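Unit 5: Pre-grasp checks and view logging (simulated cells)

Read before the Monday lab. The Troston exercise files are already loaded on the lab machines.

## 5.1 Scope

The rules in this unit cover the interval between the arm arriving over the table and the first closing command. They follow the Grunstead house practice, with the numbering changed to suit the course. Guarding, stop categories and speed limits for physical cells were dealt with in Unit 3 and are not repeated.

## 5.2 Rules before closing

1. The gripper is open on arrival. The commanded width and the reported width are both written to the log.
2. Both fingertips are inside the wrist view. If either tip is missing, the run is void.
3. An object that is only partly in view is logged as *partial*. It is not given a class label, even where the operator knows from the cell file what it is.
4. No closing command is issued on a partial object. Move the arm, take a new view, then assess again.
5. Shadow is not used as evidence of an object's edge. It may be used as a reason to look again.

Rule 3 causes the most marking disputes. Colour may be recorded for a partial object. Shape may be recorded only as far as the visible outline supports it, so a rounded corner is a fair entry and "block" is a guess.

## 5.3 Worked views

Gripper open in both; pink object partial in both, teal object partial in the second. 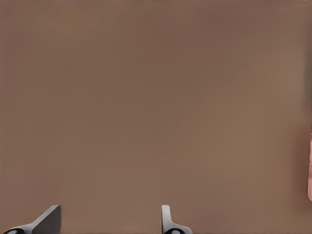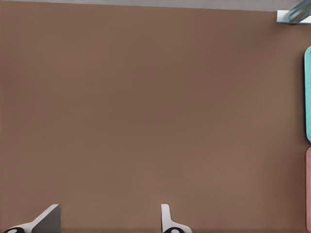 Zdzisław Baran objects that rule 4 is too strict for simulated work: a bad grasp in Serrano costs nothing but a reset, and a failed close on a partial object is still useful data. He would keep the rule for hardware and let students override it in software, provided the override is logged.

The course position is that the rule stays in both. Habits formed in the simulator carry over to the bench, and an override flag tends to be left on. Baran's point about failed grasps is fair, and they can be collected under a separate run type (see the Cerkex template, field 18).

## 5.4 Log entry, minimum content

| Field | Entry |
|---|---|
| Gripper state | open / closed / moving |
| Tips in view | both / one / none |
| Objects, whole | colour, class |
| Objects, partial | colour, side of view |
| Decision | close / re-view / void |

Up to 3 re-views are allowed per attempt. After that the attempt is closed as void and the arm goes back to its start pose - do not nudge it by hand control to rescue the run.

Logs are due in September with the rest of the folder. Late entries are marked out of 57.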